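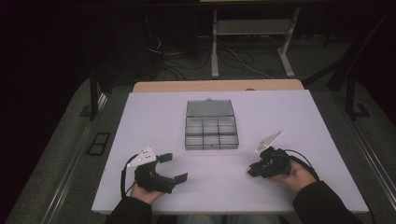
Kiloreo 维护组 / 最近更新：9月

Kiloreo 商用厨房设备资料集 说明

先看这个再下载。内容是商用保温柜、醒发箱、台下冷柜、洗碗机的规格条目,从各家经销商的纸质目录和说明书里录的,整理成一张大表加几张小表。给做厨房设计、报价、设备比选的人用。不是选型软件,不给推荐。

包里有什么
equipment.csv 主表,一行一个型号
power.csv 电源和接线,按型号关联
pans.csv 份盘规格和层位
notes.txt 录入时的疑问,没整理,凑合看
units.txt 单位换算口径
changes.txt 改动记录

主表目前500多个型号。保温柜最全,醒发箱其次,洗碗机只录了揭盖式,通道式还没动。冷柜那部分是从旧表里搬过来的,列名对过一遍,数值没有逐条核。

主要字段
model 型号,照铭牌写,连字符保留
brand 品牌,统一用中文名,没有中文名的留原文
category 类别
width / depth / height 外形尺寸,毫米,含脚轮不含把手
rated_kw 额定功率
voltage 电压,单相三相写在 phase 里
temp_min / temp_max 可设温度范围,摄氏
pan_type 份盘类型,一分一、二分一等
pan_slots 层位数
door 开门方向,左、右、对开、双面
humidity 有没有加湿,有 / 无 / 选配
source 出处代号
checked 是否复核过,是 / 否

空值就是空着,不写0,不写“无数据”。humidity 里的“无”是真的没有加湿功能,别跟空值搞混。这个问的人最多。

尺寸的坑
Stellano 的目录给的是箱体净尺寸,不含脚轮。我们按它家附页的脚轮高度加上去了,加过的在 checked 里都标“否”,等拿到实物再改。Karpenko 的老目录用英寸,换算后四舍五入到毫米,做嵌入式柜位的请自己再量一遍,别拿我们的数直接开孔。

深度也注意。有的厂把背后散热间距算进去了,有的没算。能看出来的都减掉了,看不出来的照录,notes.txt 里有型号清单。

温度
保温柜的 temp_max 是面板能设到的上限,和箱内实际温度是两码事。低温慢烤和保温两用的机器,保温模式和烹调模式各占一行,型号后面加 -H 和 -C。这是我们自己加的后缀,厂家没有,拿去询价的时候记得删掉。

醒发箱的湿度范围没有单独列,厂家写法太乱,有写百分比的,有写“高中低”的,有的干脆只画个水滴。先都放 notes.txt。

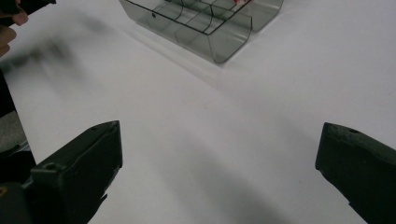 白色台面与黑色夹爪

电源
频率默认50赫兹。标双频的在 power.csv 的 freq 列写“双”。插头形式录得不全,三相机器大部分是现场接线,这一列基本空着。额定电流有的厂给有的不给,没给的我们不反推。

份盘
层位数按最小间距算。可调导轨的机器,目录常常给一个最大值和一个推荐值,pan_slots 录的是推荐值,最大值在 pans.csv 的 slots_max。例如 Trolis 一款台下保温柜,推荐6层,最大7层,两个数都能查到,报价时用哪个自己定。

深盘浅盘不区分。有人提过要加盘深,想加,但是来源里一半没写。

复核
checked 为“是”的,指两个人分别对着原件录过,结果一致。只对过一遍的不算。Stellano 的新款基本都复核了,Karpenko 老款复核得少,用之前最好找经销商再确认一下。

已知问题
一、重复型号。同一台机器换了面板出两个型号,我们没有合并。
二、停产标记不可靠,discontinued 列只代表目录里不再出现,仓库里可能还有货。
三、开门方向有几条左右写反了,发现的已经改了,估计还有漏的。
四、中文括号和英文括号混用,筛选的时候先统一一下。
五、价格没有,以后也不打算录。

编码和打开方式
UTF-8,逗号分隔。用表格软件直接双击打开可能乱码,走“导入数据”那条路。型号列请设成文本格式,不然带连字符的会被认成日期,已经有人因此丢过一列型号,找回来很麻烦。

使用
内部用、商用都行,注明出自 Kiloreo 资料集即可。改过数值再分发的,请在文件名里加上自己的标记,不要跟原版混在一起。数据只作参考,安装、接电、消防间距一律以设备铭牌和随机说明书为准。

报错
发现错误请附型号、字段名、正确值和出处(目录页码或者铭牌照片都可以)。只说“某某型号不对”的没法处理,我们得从头翻。缺型号也可以提,最好连目录一块发过来。

接下来要做
通道式洗碗机开录。冷柜部分重新核一遍。source 代号对照表还没写完,先在 notes.txt 末尾放了半张,剩下的下一版补上。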